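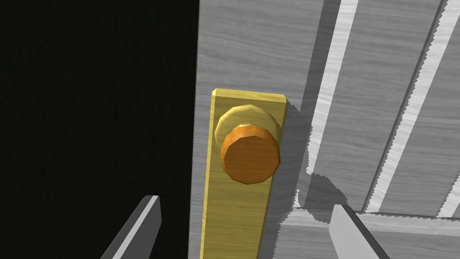
Figure 2. Gray wood-grain door, standing ajar, with a tall brass backplate.

Introduction to Property Management
Unit 6: Entry, Notice and the Tenant's Right to Quiet Enjoyment
Instructor: Judite Esteves

Purpose of the unit

A lease transfers possession. The owner keeps title to the building, but for the length of the term the tenant decides who may come in. Students should be able to state the common grounds for entry, draft a proper notice, and recognize conduct that a court may treat as harassment.

Grounds for entry

Most residential leases permit entry for repairs, for inspection, and to show the unit to a buyer or a new tenant. Each calls for advance written notice. Emergencies such as fire or a burst pipe are treated separately. Rules differ from state to state, and the lease must be read together with the local statute.

Contents of a notice

The notice should give the date, the expected hours, the reason for entry, and the name of the person entering. "Maintenance as needed" is too vague. A manager who finds the tenant absent should leave a signed card showing the time of arrival and departure.

Case for discussion

Sorcha Keane rents a unit at Grornow Court for $1,299 a month. The manager, Kevin Tully, entered on 2 occasions in July to check a smoke alarm. He gave notice of the first visit only. Ms. Keane has asked for a rent credit and a change of lock. Consider whether the second entry was a breach, and what records Mr. Tully would need in order to answer her.

Assignment

Prepare a one-page notice of entry for a plumbing repair at Grornow Court. The assignment carries 20 points and is due February 15, 2023, at the start of class. Late work is accepted only by prior arrangement with the instructor.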